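Search this site Search Go

About us

Hello, and thanks for stopping by! I'm Paula Grecu and I run Mellside, a small workshop in Iltville where we try out grippers, arms, cameras and controllers so that you don't have to buy three of everything to find the one you like. 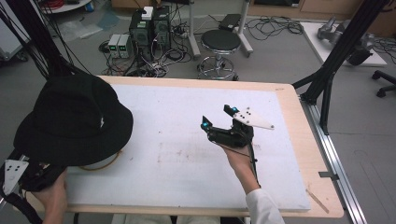 A bucket hat on the foam board, with a hand-held gripper on either side of the job.

I started Mellside after a few years at a packing firm over in Closville, where we bought an arm on the strength of a very nice brochure and then spent all winter finding out what it couldn't pick up (soft bags, mostly, and anything shiny). I kept a notebook of every grip that went wrong. When I left I took the notebook with me, and it's more or less what we still work from, though it's now a spreadsheet with 745 rows and a colour code that only I like.

Most of what we do is compare things side by side. You send us your items, or a list of them, and we try them with different fingers, different cameras and different settings until we've got something useful to tell you. Cloth is my favourite - hats, gloves, tea towels, anything floppy - and it's where the differences between grippers really show up. A box is a box, but a brim will fold one way on Monday and another way by teatime! We do a lot of the early work with hand-held grippers, which is quick, and it tells us plenty about finger shape before we go near an arm.

A normal comparison is 400 grips per gripper. If two come out very close we go up to 700, and I make a lot more tea. You get the whole table of results as well as my opinion, and you're welcome to ignore the opinion (people do, and some of them have been right).

We don't sell hardware and we don't take commission from anyone who does. We did try being a reseller in our first year and I was hopeless at it, I kept talking people into the cheaper one.

Our longest-running customer is Cârstea, a laundry and linen hire company, who first came to us about folded napkins and have since sent aprons, bath mats and one enormous tablecloth. If your things are odder than that, please do get in touch, I'd love to see them.

Visits are welcome if you let us know first. Allow 30 minutes for a look round, or a bit longer if you'd like a go yourself, and bring something awkward from your own shelves. Parking is in the yard behind the building, and the bell on the blue door works if you press it hard.

Paula

12 shares
3 comments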